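Home Reviews Guides Kitchen Garden Contact

Review: Datik upright drinks chiller sleeve
Friday, April 25, 2025
By the Clegg household reviews desk

I bought the Datik sleeve last July, after a run of hot evenings in the garden when the wine was warm before anyone had finished a first glass. It is a padded cover with gel panels sewn into the sides. You freeze it flat, open it out and slip it over the bottle. I have used it for most of a year now, mainly for white wine and squash.

The gel panels need a full night in the freezer. Five hours was not enough in mine, and the middle stayed soft. Once frozen they are stiff, and the first few times I had to work the sleeve down over the bottle a bit at a time. Straight sides are easiest. Anything that narrows towards the bottom leaves a gap, and the cold goes off faster there.
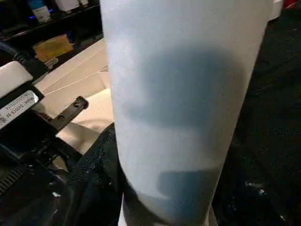 A pale, smooth shape with a slight taper.

The outside fabric is a plain navy weave. It picks up fluff from tea towels but brushes clean. I would not put it in the washing machine, whatever the leaflet says about a cool wash, as the stitching along the bottom seam already looks a little pulled after two hand washes. The drawstring at the top is good and the toggle has not slipped once.

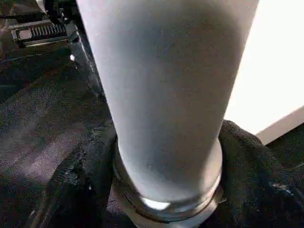
Keeping things cold is what it is for, and on that it does well. A bottle taken from the fridge was still pleasant to drink after 80 minutes on the patio table – in the shade, I should say. In full sun it managed much less. It will not chill a warm bottle in any useful time, and the box ought to be clearer on that point.

I also tried the Wesine version, which is cheaper and has thinner panels. It goes on more easily and takes up less room in the freezer, but it gave up well before the Datik did. If you only want to keep a bottle cool through one course of a meal, it would be enough.

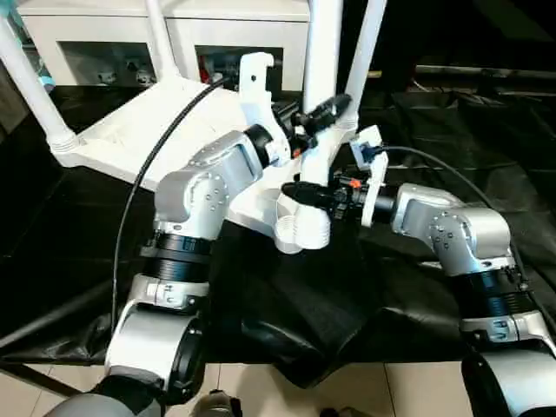 Standing the sleeve up to dry is the part I have not solved. Left flat on the draining board it stays damp inside until the next day, and it starts to smell if you forget it. An open white stand on a black cloth is the sort of arrangement I have in mind, with air getting in underneath and the cloth there to catch the drips. Datik does not sell a stand, and a mug tree is too narrow for it. For now mine hangs from the tap by its drawstring.

Worth the money if you eat outside often and have the freezer space. Four out of five.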